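Evening, late March. Rain again.

I have been putting off writing this up for a few days, partly because I was tired and partly because it didn't seem to want to be put into sentences, but the kettle is on and the phone is quiet for once, so I shall make a start and see how far I get before bed.

The checkpoint on the Ullilmont road is still there. It went up overnight, the way they always do, and by the time I came down for bread the soldiers had already strung their wire between the post office and the chemist's and were turning back anything with four wheels. They were polite enough, I'll give them that. A boy who can't have been much past school age looked at my papers upside down, then the right way up, and asked me where I was going, and I said bread, and he thought about it for quite some time before waving me on. The bakery had sold out by then, naturally, so I came home with a bag of rusks and a tin of peaches.

The search itself started further up, in the villages above Wulorholm, and everything I know about it I have had second or third hand. The official line on the wireless is that two constables were shot at the bridge, that the men who did it went up into the orchards, and that the army will stay until they are found. 2,480 households inside the cordon, they said, read out very precisely as though it was a football attendance. Nobody gets in or out after four in the afternoon. The mobile network went off the first night and came back the second, and then went off again just as I had got through to my sister, so that all she heard from me was "I'm perfectly" and she has been worrying ever since about what I perfectly was.

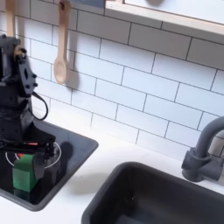

Arnulfo Valderrama got through yesterday on the landline, bless him, and we talked for the best part of an hour. He has been with the relief office in Wulorholm since the autumn and he was meant to be home on leave this week, but of course he's stuck up there with everyone else. He says the searches go house by house, starting at the top of the hill and working down, and that people stand out in the lane with their blankets round them while it's done. Mostly it is quick. Sometimes it isn't, and a door gets broken, and then there's a great deal of shouting, and an officer comes along and writes the door down in a book. Arnulfo asked him what the book was for and was told it was for doors. He laughed when he told me this, but he sounded worn out, and I could hear that he was eating something while he talked, so I expect he hadn't sat down all day.

What bothers him most is the medicine. There's a van of it parked on our side, insulin mainly and the children's antibiotics, and it has been there for 30 hours while one office rings another. The pass has to be stamped in Retik, and the stamp in Retik can't be given without a letter from the district, and the district man was on the wrong side of the wire when it went up. I do see that somebody has to check these things. I only wish they'd check them a bit faster. I went down this morning with a flask for the driver, a very patient woman with a cold, and we sat in the cab with the heater going and she showed me the pictures her little girls had drawn for the dashboard. She wouldn't take the peaches, though I did try.

I should put down something about the two constables, since I've been going on about bread and vans. One of them used to direct the traffic at the market here, years ago – a tall man, forever blowing his nose, very good with the old ladies and their trolleys. I didn't know his name until they read it out. I have been trying to remember whether I ever said good morning to him and I think I must have done, one does, but I couldn't swear to it. The funerals were held together. The shops shut for the morning, some out of respect and some, I suppose, out of nerves, and it was so quiet that I could hear the river from my back step.

The Nic Aodha people, next door but one, have their grandson staying, because his own school is inside the cordon and he happened to be visiting when it closed. He's a sweet thing and quite unbothered by it all. He asked me over the wall this afternoon whether the soldiers had brought their own beds. I said I thought they probably had, and he went in to tell his grandmother, and then came back out to ask who washed the sheets. I had no idea! It kept me going all through the ironing.
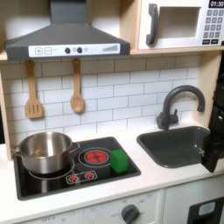 How long will they keep the road shut?

Until the last of the upper villages has been searched, according to the notice pinned up outside the post office, with the lower road opening first for ambulances and food lorries and the rest of us after that. There was no date on it.

I read it twice, standing there in the wet with my hood up, and so did everyone else, and then we all had a bit of a chat about it, which did me more good than the notice. The chemist thinks it'll be over before the month is out. The woman from the haberdasher's says that's what he said last time, and last time it went on so long that she ran out of white thread. I didn't like to say what I thought, as I don't really think anything, I just want Arnulfo home and the driver's cold better and the van on its way up that hill.

There was one helicopter before supper, going over low towards Wulorholm, and the dog next door barked at it for ages after it had gone. Since then only rain. I have filled the bath in case the water goes off, and put the torch and the good candles on the landing, and rung my sister, who picked up straight away and made me finish the sentence.

Must remember to ask at the post office whether parcels are still going by Retik. And more rusks, if there are any.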